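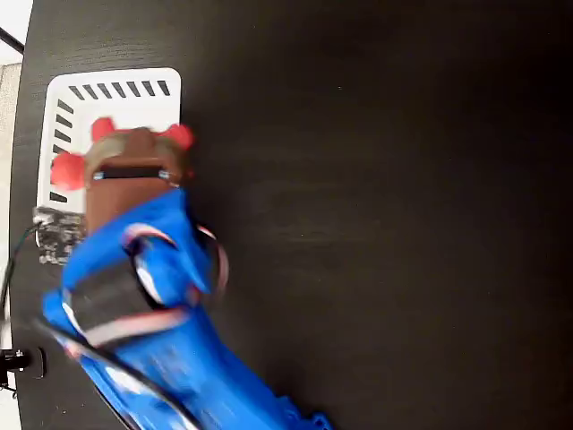
Do you need thousands of demonstrations to teach a cheap arm one simple job? Far fewer will do, if whoever records them is picky about which ones to keep.

I've been going back and forth on this with Thilini Abeysekara for weeks (she's the patient one!), and the Penby runs finally pushed me over the line. We trained one policy on 4,000 episodes, everything we had, fumbles and all. Then she threw out every episode where the operator hesitated over the tray or went back for a second try, and we trained again on the 745 left. Same arm, same three red fingertips, same dark table. The small set won, and by enough that I stopped arguing.

Now, I know what the Birau crowd will say: hesitation is data too, and a robot that never sees a mistake can't recover from one. Fair point! Our small-set policy does look lost when it misses. But I'd take that trade for tray work any day, and I think two good operators on a slow afternoon beat a big pile of so-so clips. What bugs me is papers that brag about the pile and skip the sorting. Tell me what you tossed, please, and who decided. We're posting our reject list with the Penby write-up.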